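Filed under: Short fiction | Machines

Residuals

The planner rejected the grasp at 4:10 in the afternoon, and again at 4:12, and Irfan Satti wrote both times in the log before reading the error.

The error was the usual one. The goal pose was reachable. The path to it was not. Somewhere between the rest position and the red cup, the collision checker believed the forearm would pass through the stand, and it returned an empty trajectory with a status code of 8.

He opened the collision model. Billis had written it two years earlier, before moving to the Karkville office, and had left comments only where she was annoyed. The stand was modelled as a single vertical box. Beside it was a second object, a capsule on a diagonal, labelled strut_tmp. The capsule had a radius of 25 millimetres and a note: measured by eye, fix this.

He did not fix it. He reduced the radius to 20, ran the planner, and got a path. He put the radius back to 25, changed the random seed, and got a path again. He wrote this down too.

"So it's the seed," said Tavares, from the other desk.

"It's the seed and the radius."

"Which one do you want to be responsible for?"

Irfan considered the question on its merits. The sampler was allowed 142 attempts per query. Nothing in the repository explained the number. In the commit history it had once been 141, and the change carried the message "one more". He had worked on Grotusero for 14 months and had never raised it with Billis, although he had twice started an email.
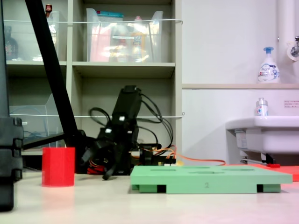
He decided to replay the failures offline. The replay tool took the recorded joint angles, stepped them through the model and printed the minimum clearance at each step. It was slow, and he made tea while it ran. When he came back the clearance column held steady down to the third waypoint, then dropped below zero for a single row and recovered.

A single row was a timing fault, or it was a real contact lasting less time than the arm could respond to. He checked the motor currents. There was no spike. He checked the timestamps. The elbow reading in that row was older than the shoulder reading by one full control cycle, so the model had been given an arm that had never existed: this cycle's shoulder carrying last cycle's elbow.

He searched the remaining logs for the same pattern. It was in all of them, back to the first one Billis had saved. The planner had been starting from that arm whenever the bus was late. Most of the time the difference was too small to matter. When it did matter, the sampler tried again, and someone had given it one more attempt.

The patch was four lines. It held the joint states until all of them carried the same cycle number, and dropped the set if they did not. He set the attempts to 50 and queued the test run.

"Are you going to tell her?" Tavares said.

"It's in the commit message."

"She won't read the commit message."

Irfan opened the email he had started in December. It said: Hi, quick question about the sampler. He deleted the second half of the sentence and wrote that the joint states had been out of step, that they were now in step, and that strut_tmp was still 25 millimetres – he had left it as she had it.

The reply came before the test run finished. It asked what he had measured it with.

He looked in the drawer for the calipers.

Contact the editors | © Contributors, all rights reserved | Back to top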